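Home Help Board > Walls and Ceilings > Wallpaper

Large flower pattern in a small bathroom -- is the store overselling me?

Posted by hallwaydebt

I am papering the half bath on our first floor. The room is 6 feet by 8 feet 3 inches and the ceiling is low, 90 inches. I measured 28 feet 6 inches of wall all the way around, which comes to 214 square feet if I don't take anything off for the door or the window.

The paper is a Skidell, unpasted, 27 inches wide, with a big flower that repeats every 25 inches. Straight match. It is sold in double rolls of 27 feet. By my math a double roll covers just over 60 square feet, so four of them should do the whole room with some left over. The store in Eltbridge says I need five and would like me to buy six. These are not cheap.

A few other things I would like to sort out before I open anything:

The walls are painted drywall, semi-gloss, in decent shape. One patch behind the toilet has been skimmed and sanded but not primed.

The back corner is out of plumb. I held a level on it and it leans half an inch from ceiling to baseboard.

The store has four rolls from run 822 and can get more from run 629. They said the two should be close.

My mother-in-law thinks a large pattern in a room this size is a mistake and that I should use something small. I don't mind being told she is right, but I'd like it from someone who doesn't have to use the bathroom.

I've hung paper once before, a plain grasscloth on one wall, so I've never had to match anything.

Alcides Lozano

The store is right about five. You worked it out by area and that does not work with a long repeat.

Do it by strips. Your wall is 90 inches and you want 2 inches extra at the top and 2 at the bottom for trimming, so you need 94 inches per strip. With a 25-inch repeat you have to cut at the same point in the pattern every time, so each strip uses four full repeats, 100 inches. A double roll is 324 inches. That gives you three strips and 24 inches of waste. The waste is good for over the door and under the window if the pattern falls right.

Around the room you have 342 inches. Divide by 27 and you get 12.67, so 13 strips. Thirteen strips at three to a roll is five double rolls, which leaves two spare strips. The door and window save you less than you'd think, and I would leave them out of the count. Six is only worth it if the store takes back unopened rolls. Ask.

Do not mix the runs. "Close" means you will see it at every seam where they meet, more so in daylight. Get all five from 629, or have them find a fifth from 822. If you are really stuck with four of one and one of the other, put the odd roll on the wall with the door and change over in the corners.

Prime everything. Scuff the semi-gloss with 120 grit, wipe it down, let it dry, and put on a wallpaper primer. Regular drywall primer on the patch and then wallpaper primer over that is better still. If you paste onto bare joint compound, the next person to strip the room will take the wall with it.

For the corner: never wrap a full strip around it. Measure from the last strip to the corner at the top, middle and bottom, take the largest number, add an eighth of an inch, and cut the strip lengthwise at that width. Hang it so the extra just turns the corner. Then drop a fresh plumb line on the next wall and hang the other piece to that line, overlapping the eighth. You will lose a sliver of the pattern. In a back corner it won't bother you.

Start your layout at the wall you see from the doorway. Center a flower or center a seam, whichever leaves you the better pieces at the two ends, and work out both ways from there. The last seam, the one that won't match, goes in the corner behind the door or above it.

Let pasted strips sit folded for as long as the label says. If you rush it, the paper keeps expanding on the wall and you get bubbles.

porchlight_deb

Agree on the rolls. On big versus small, I like big in small spaces. A tiny print on all four walls looks busy to me and you can see every crooked seam. What I would keep small is whatever is underfoot.
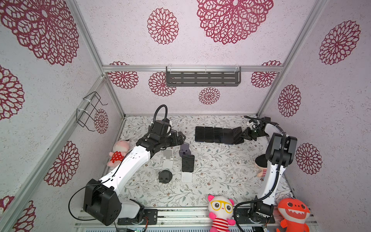 Large crimson flowers on a pale lavender-white ground, thin vines on the floor.

With a light background like that you get a lot of breathing space between the flowers. Dark backgrounds are a different story and I would want to see a sample up for a week first. Tape up a piece at least one full repeat tall and look at it at night with the bathroom light on.

I used Gautier paste in my own half bath and it has held fine, no lifting by the sink. I did run a thin bead of clear caulk along the backsplash.

gernel_fan22

just use peel and stick. Gernel makes some nice ones and you can redo it if you mess up

hallwaydebt

Thank you, especially for the strip count. I went through it with a tape measure and got 13 as well. The store found a fifth roll from 822 at their other location, so I'm going with that and skipping the sixth. Primer goes on first thing tomorrow. I'm staying with the big flower.

Alcides Lozano

Good. Check the run number on the label of all five before you cut the first one -- most stores won't take back a cut roll.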